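Reusable Transport Packaging for Regional Produce Distribution
Progress report to the program manager, second reporting period
October 17, 2023

Grant holder: Kalinowski Logistics Cooperative
Partners: Pluvholm (wash facility), Dimer (tracking software), Trodard (container supply)

Status

The project remains within its approved scope. Work package 1 (container selection) is closed. Work package 2 (wash and return loop) is in operation at limited volume. Work package 3 (tracking and deposits) is behind plan and is the main subject of the request at the end of this report. Work package 4 (cost model) has started and has no results that can be released yet.

The purpose of the project is to replace single-use corrugated cartons on short regional routes with containers that are collected, washed and sent out again. The grant covers the purchase of the trial pool, fitting out of the wash line, software, and staff time for evaluation. It does not cover transport, which is carried by the participating growers and stores.

Changes since the previous report

The trial pool was increased from 2200 to 3000 containers in June, using the contingency line approved for that purpose. The first pool was too small to cover the time containers spend waiting at stores. With a return leg longer than planned, growers ran out of clean stock before the end of the picking week and went back to cartons for the balance of the order. Mixed loads of this type are the worst case for the receiving dock, which then has to run two handling procedures on the same pallet.

One grower left the project at the end of the first period when its lease on the packing shed ended. Its place has been taken by a grower of root crops. This affects the wash results, because root crops leave more soil in the containers than the leaf crops the wash trial was designed around. The two crop groups are now reported separately.

Work package 1: container selection

The final selection is a folding plastic crate for leaf and fruit crops and a rigid open bin for root crops and for bulk returns. Both are supplied by Trodard. The folding crate was chosen for its return volume. The rigid bin takes the same space empty as full unless nested, and nesting depends on the bins being clean and undamaged at the rim.

Selection criteria and weights were set out in the first report and have not changed. The tare weight tolerance was tightened after stores objected to differences between crates of the same type. Trodard now marks the tare on the short side of each crate at manufacture. Crates delivered before this change are being marked at the wash facility as they pass through.

The drop and stacking tests were completed without a change to the selection. Hinge wear on the folding crate remains an open item. The hinges pass the supplier's cycle test, but that test is performed on clean crates, and grit in the hinge is the expected cause of wear in use. A sample of crates has been set aside for inspection at the end of each period.

Work package 2: wash and return loop

The wash line at Pluvholm runs in three stages: prerinse, detergent wash, and final rinse with air drying. Water from the final rinse is filtered and used in the prerinse. The line runs on two days per week, and on those days it has capacity to spare. The limit on throughput is drying. Crates that are folded before the hinge area is dry hold water, and several stores refused crates on these grounds in the first weeks of operation.

Two measures were taken. The air knives were moved closer to the conveyor, and a holding rack was installed so that crates stand open before folding. The refusals have since stopped. The holding rack takes up floor space that was planned for the storage of dirty returns, which are now kept under the loading canopy. This arrangement is acceptable in dry weather only. A side curtain has been quoted and will be paid for by Pluvholm.

Swab testing is carried out on a sample from every wash day. Leaf crop crates have met the agreed limit on all wash days in the period. Root crop bins failed on two wash days. On both, the prerinse filter was found to be loaded with soil. The filter is now cleaned at the midpoint of each run of root crop bins, and no further failures have been recorded.

Sorting of incoming returns is done before the prerinse. Labels are removed, loose material is emptied, and damaged items are taken out. The three reject classes are repairable, recyclable and unknown. The last class was introduced for items from outside the pool that arrive mixed with project stock. Unknown items are held for 22 days and then offered back to the store that sent them.

Rigid bins are placed open side up for sorting and are turned over only when they enter the line. Inspection of the inside corners is required, as that is where residue collects.

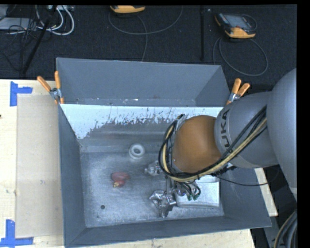

Work package 3: tracking and deposits

The tracking software from Dimer was due to be in full use by the start of this period. It is in use at the wash facility and at the growers. It is in partial use at the stores. The outstanding item is the scan at store receipt. Store staff scan the pallet label but not the individual crates, and the software does not yet assign the crates on a pallet to the store from the pallet scan alone.

The effect is that a crate is recorded as in transit from the time it leaves the grower until it is scanned again at the wash facility. Time spent at the store cannot be separated from time spent on the return truck. This prevents the calculation of dwell time by site, which is one of the agreed indicators.

Dimer has delivered a test version in which the grower scans crates onto a pallet and the pallet scan at the store then moves all of them. The test version works where pallets are delivered whole. It does not work where a pallet is split between stores on a route, and most deliveries to the smaller stores are of this kind. A revised version is expected in the next period.

The deposit has been set at $2 per crate. It is charged to the store on delivery and credited on return. A higher deposit was considered and was opposed by the stores on cash flow grounds. Deposits are at present reconciled by hand against the delivery notes. Manual reconciliation is workable at the present volume and would not be at the volume foreseen for the final year.

Losses

At the last stock check, 200 containers could not be located. These are treated as missing and not as lost, as the tracking gap described above means that some are likely to be at stores. A second stock check will be made after the season ends and the return flow has run down. Only containers not found at that point will be entered as losses in the cost model.

Work package 4: cost model

The structure of the model has been agreed among the partners. It compares cost per trip for cartons and for reusable containers, including wash, return transport, storage, repair and loss. The inputs for wash cost are available for leaf crops. The inputs for root crops will be taken from the period after the change to filter cleaning, so that the earlier runs do not distort the result. Return transport is the least certain input. Growers collect empties on trucks that would otherwise go back without a load, and the partners have not agreed on what share of that trip should be charged to the containers.

Risks

Weather exposure of stored returns at the wash facility. Open until the side curtain is installed.

Delay in the store receipt scan. Open. If the revised software is not accepted in the next period, dwell time will have to be estimated from manual counts at a sample of stores.

Hinge wear. Open, no action required before the first inspection.

Detergent supply. Closed. A second source has been approved and tested on the line.

Budget

Spending on containers is complete. Spending on the wash line is below plan, as the second rinse pump was found not to be needed. Spending on software is below plan because the final payment to Dimer depends on acceptance. Staff time is above plan owing to manual reconciliation of deposits.

Request

The grant holder requests approval to move the unspent amount for the second rinse pump to staff time for the next period, and to move the due date for the dwell time indicator to the following report. No change to the total grant is requested. The stock check results, the root crop wash cost and the first hinge inspection will be included in the next report.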